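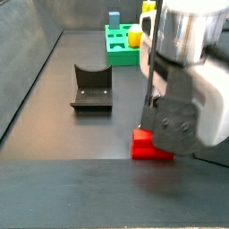

I bought Clindari because I am the person in our tenants' association who answers the legal letters, and I was losing them. It is a program for keeping case papers in order: you put in letters, photos and court notices, and it builds a timeline with page numbers. I paid for one year myself and have used it since May.

Our dispute with the building owner is over the heating charges. When I started, I had 62 documents in three folders and one shoe box. Scanning took me two evenings. The program read the dates correctly on most of them, but 23 had to be fixed by hand, mainly old letters where the date was stamped and not typed.

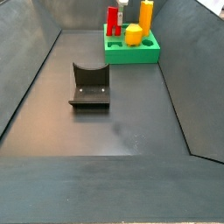 The timeline is the best part. You click on a date and the letter opens next to it, so at the first meeting with our lawyer, Subira Mfaume, I could find every paper while she was still asking for it. She told me she normally spends the first hour only sorting. She also liked that the page numbers stay the same when you add something later - it puts 14a after 14, as the court clerks do.

The search is weaker. It finds "radiator" but not "radiators", and if you forget this you will believe that a letter is missing. I wrote to support and received an answer from Zoltán Sárközi in the same afternoon. He was polite and said it is on their list. It is still on their list.

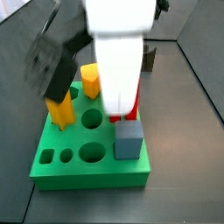
Sharing is also a little strange. You can invite 2 people for free, and each of them sees everything, including your private notes. I did not understand this at first, and my neighbor Nazareno read a remark about his handwriting. Please check the settings before you invite anyone.

I tried Kultetti before this one. It looks nicer and has a limit of 2,000 pages, which is plenty, but the export came out with no page numbers and our court does not accept that.

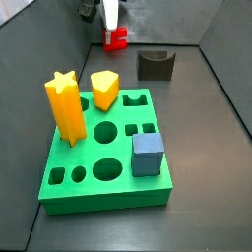
Photo: Halima Mushi

For a small case with many letters I would buy Clindari again. For a law office I am not sure, the sharing is too simple. Four stars from me, and I will change it to five when the search learns the plural.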